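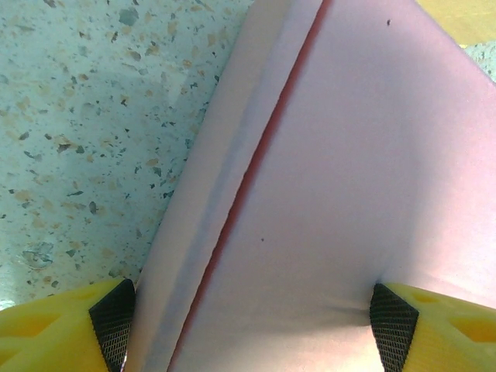
Linen Room and Laundry Walk-Through, Ostiline Guest House
Inspection date: 2024-01-25
Marks used: OK, FIX (before the next inspection), NOW (before anyone goes home)

1. Doors and exits

1.1 Corridor door closes by itself and latches. OK
Comment: It closes with real conviction. Mind your heels.

1.2 Corridor door not propped open. NOW
Comment: Propped open with a five-gallon tub of detergent, as in April. The tub has been moved. I would like to believe it will stay moved.

1.3 Back exit clear to the full width of the door. FIX
Comment: Two ironing boards leaning beside it. One slid down while I was writing this.

1.4 Exit sign lit. OK

2. Dryers

2.1 Lint screens cleaned after every load. FIX
Comment: Dryer 1 was clean. Dryer 2 gave up enough lint to stuff a decent pillow. The sign-off sheet says it was cleaned this morning, in the same pen and the same handwriting as every other morning through the end of next week.

2.2 Exhaust duct attached and uncrushed. NOW
Comment: The duct on dryer 2 had been pushed flat against the wall when the machine was shoved back. Pulled out, reshaped and clamped. Leave a gap behind it. The machine does not get lonely.

2.3 No loads left running overnight. OK
Comment: According to everyone I asked, and they all answered very quickly.

2.4 Kitchen rags washed and dried separately, and cooled before folding. FIX
Comment: Oily rags can heat up in a pile after they come out of the dryer. Run the full cool-down, spread them out, then fold. The present system is to throw them in the blue bin hot and go to lunch.

2.5 Outside vent flap moves freely. OK
Comment: A bird has taken an interest. Keep an eye on it.

3. Washers and floor

3.1 Supply hoses free of bulges and cracks. FIX
Comment: The cold hose on the Casosley washer has a bulge near the tap. Replace both hoses while the machine is out. The new ones have been on the shelf, in their bag, since before the last inspection.

3.2 Floor dry and drain clear. OK
Comment: One sock in the drain grate. Not a guest sock, by the look of it.

3.3 Mats lie flat. FIX
Comment: The mat by the sink has a curled corner held down with packing tape. The tape has curled too.

4. Shelving and storage

4.1 Shelves fixed to the wall. OK
Comment: The Ustau units have all their brackets now. Thank you to whoever finally opened the hardware packet.

4.2 Load within the posted limit of 150 pounds per shelf. FIX
Comment: Bottom shelf fine. Top shelf holds the winter comforters, the spare iron, a box of curtain weights and a microwave. Heavy things go low. The microwave goes away.

4.3 Eighteen inches clear below the sprinkler heads. NOW
Comment: Towels were stacked nearly to the ceiling in the left corner. Taken down during the visit. They are on the folding table, and somebody will have to find them a home.

4.4 Step stool present, feet intact. OK
Comment: Present, intact and, to judge from the dust, purely ornamental. Please stop climbing the shelves.

5. Chemicals and electrical

5.1 Bleach stored away from acids and ammonia products. OK
Comment: Separate cabinets, labeled in very large letters. No notes. A pleasure.

5.2 Spray bottles labeled. FIX
Comment: Three say what is in them. One says "good stuff." Emptied, rinsed, retired.

5.3 Eyewash bottle in date. FIX
Comment: Expired. A new one is on order from Nwosu, under item 163 in their catalog.

5.4 Irons unplugged when not in use. OK

5.5 No extension cords in permanent use. NOW
Comment: The radio, the fan and the steamer shared one cord, which ran under the mat in 3.3. Cord removed. The steamer gets the wall outlet. The radio and the fan can settle it between themselves.

Still open from last time: 1.2, 3.1, 4.2. Copy to go on the inside of the linen room door, at eye level – the fire extinguisher is not a clipboard.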